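About Flaletura

Flaletura makes media server software for home use. The main product, Valitz, indexes video and audio files that are already stored on a computer or network drive and serves them to televisions, phones and browsers on the same network. The company was set up to maintain Valitz after it outgrew its original role as an internal tool for testing set-top boxes.

What we make

Valitz is the server. It runs on Windows, Linux and most network drives with a 64-bit processor. It reads file names and embedded tags, matches them to a title database, and builds a library with artwork, subtitles and playback positions. Libraries can be split by folder, by user or by rating.

Muriithi is the playback app. It connects to Valitz over the local network and plays files directly when the device supports the format. When it does not, the server converts the stream before sending it. Conversion uses the graphics chip if one is present and falls back to the main processor if not.

Nurnance is the add-on format used by both. An add-on is a signed package with a manifest listing each permission it needs, such as network access or write access to a folder. Add-ons without a valid signature will not load in the standard build. The catalog currently lists 100 add-ons, covering subtitles, radio, home video sorting and skins.

How we work

Valitz is released on two tracks. The stable track is updated in April and again at year end. The test track is updated whenever a build passes the full playback suite, which holds 900 sample files in different containers and codecs. A file that fails on the stable track is added to the suite before the fault is closed.

We do not host, sell or link to films or series, and the add-on catalog does not accept packages that do. Submissions are checked by hand — source code is required — and rejected packages are returned with a written reason.

Flaletura is funded by paid licenses. The free version of Valitz has the same playback features as the paid one but is limited to 500 library items. Paid licenses remove the limit and add remote access.

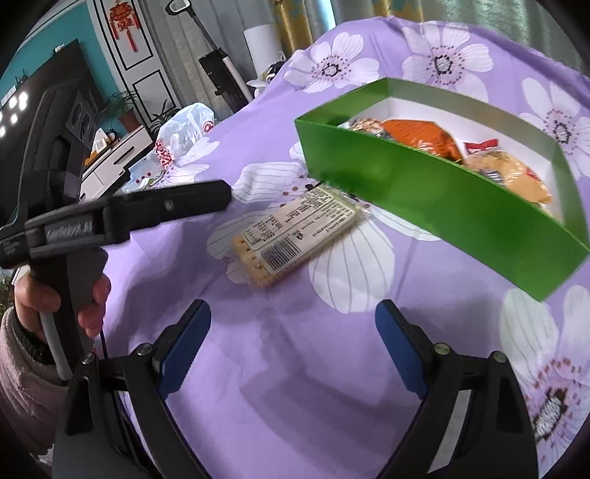
Does Valitz send my library data to Flaletura?

File names and watch history stay on the server. Title lookups send only the cleaned title and year, and they can be turned off under Settings, Library, Matching.

Contact

License and billing questions go through the account page. Fault reports should include the server log, the Muriithi version and the container format of the file. Add-on authors should use the Nurnance submission form and attach the manifest as a separate file.

Page last revised 12/17/25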